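Comparing a Five-Finger Hand With a Two-Jaw Gripper: A Bench Routine You Can Repeat

I finally have both end effectors working on the same arm, so let's put them through the same test!

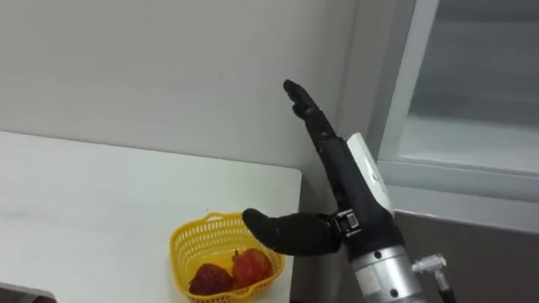
Before I got going, a reader of the last tutorial asked whether a hand with that many joints is worth the wiring if all you want is to pick up small soft things, and said a parallel gripper with foam pads would do it in an afternoon. Fair point, and it's why I wrote this up as a comparison. The foam-pad gripper gets its turn too.

I call the two setups Brakon (the hand) and Gilbert (the two-jaw gripper), after the config folders they live in. The logging script is Trisholm. Name yours whatever you like, but keep the folders apart. I once loaded hand limits onto the gripper and spent an evening chasing the wrong bug.

What you need

An arm you can stop quickly, both end effectors, a light plastic basket with a wavy rim or some other uneven edge, and a couple of strawberries. I love strawberries for this. They bruise, they roll into each other, and the leafy end gives the fingers something awkward to deal with.

Step 1. Park the hand open

Set a rest pose with the four fingers straight and together and the thumb out to the side, so the hand makes a wide L. Save it as your home pose. Check where the thumb tip ends up compared with the basket rim! On a hand like this the thumb sticks out a long way, and it's the first thing to clip the basket on a sideways move.

Step 2. Check the cable

Turn the wrist slowly through 180 degrees with the speed limit at 30 percent, and watch the connector on the forearm the whole way. If the cable pulls tight at any point, stop there and give it more slack before you go on.

Step 3. Set the closing force low

Start at 4 on the force scale in your controller (mine is a plain 0 to 100 slider) and go up in small steps until the berry lifts without slipping. Write the number down. Do the same with the gripper, and don't carry the value over, the contact area is completely different.

Step 4. Run the picks

Do 35 picks with each one, from the basket to a spot on the table. Put the berries back touching each other every time, because a lone berry is far too easy. Log slips, rim hits and visible dents separately. Swap in fresh fruit when the old ones go soft, and note which run you did it on.

Step 5. Look at the misses first

This is the fun part. Sort the log by type of miss and play those runs back at half speed. Rim hits usually mean the approach angle is off. Slips with no rim hit usually mean the thumb is closing too early, so delay it a touch and try again.

Next up is Rosine, my overhead camera mount, and then the whole test again with the lights turned down.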